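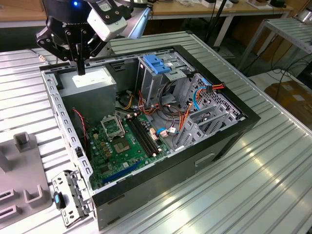
Blog > Work > Bench notes

Three weeks with the arm

Quick one before my shift, coffee's already cold. People keep asking how it's going at the shop since the arm came in, so.

Short version: I still have a job. Longer version is messier.

We take old desktops at Rindby, mostly office towers, strip them, sort what's good. I've been on teardown since before Gonzalo Carretero was running the floor, so a while. Case open, memory out, drives out, power supply, board. You get fast. You also get cut up. My knuckles in August looked like I'd been boxing a cheese grater.

Now the arm does a good part of the pulling. Power supplies, drive cages, that kind of thing. Somebody still has to open the case and lay it on its side, and deal with the cables. The cables are the whole job now. That red yellow black spaghetti in the middle, it goes everywhere, over the drive cage, under stuff, and every tower is different. Alper Avcı and I trade off on that. He's quicker at it than me and lets me know.

Last month we put 372 towers through, which Gonzalo wrote on the whiteboard and underlined. Fine. What the whiteboard doesn't say is that I used to talk to people all day. There were five of us round one big table with the radio on. Now it's two at a station and you're kind of waiting on the thing, then rushing, then waiting. My back's better. My head is more tired, if that makes sense. I go home and I don't want to make any decisons at all, not even dinner.

Inmaculada Calvo moved over to testing. She asked for it and got a small raise, good for her. Casimiro took the early retirement. Nobody pushed him, but he wasn't going to learn the new screens at 61 and he said so. We had cake.

Stuff I'd change if they asked me (they did ask, there was a form, 39 questions, I did the first page):

Let us set the pace before lunch, not the software.
Rotate every 2 hours. The half day blocks are too long.
Put the radio back. Seriously.
Pay the cable people like it's skilled work. It is.

Gonzalo says rotation is maybe happening. We'll see. Ok I'm late, will write about teh training thing next time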